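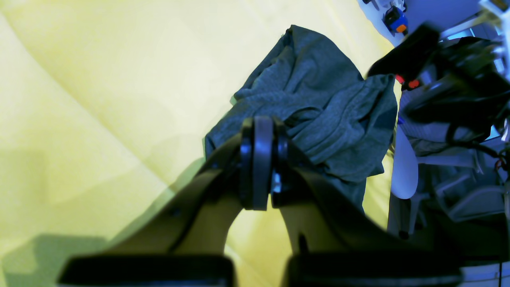
Zewditu Negussie thinks folding is a waste of a morning, and she told Bezawit Gidey so at Bezawit's own laundry class in the back of the Clotitz shop. Bezawit let her finish. Then she handed her a sweater.

"People come in angry," Bezawit says. "They have a drawer that won't shut and they think it's the drawer."

She has taught the class since June, to whoever pays the 20 dollars. Knits are the hard part. They slide, they hold a crease exactly where you don't want one, and they go back to being a heap as soon as you look away. Her advice is to lay the thing face down on a cloth with a bit of grip – bare tabletops are for shirts – and smooth it from the middle out. Sleeves go in before anything else. "If you leave the sleeves to the end, you're wrestling a person."

Does she fold everything at home? She looks at the ceiling for a while. "Towels," she says. "The towels are perfect."

And the sweaters?

"There's a chair."

Her brother Wondimu, listening from the doorway, says there are 2 chairs. Bezawit says one of them is his.

She won't hang knits, whatever the closet people tell you, and she has no patience with folding boards. She bought one once and it now lives under a plant. Zewditu, for her part, got the sweater into a rectangle on the third try and asked whether she could stop there. She has signed up for the next class, on fitted sheets.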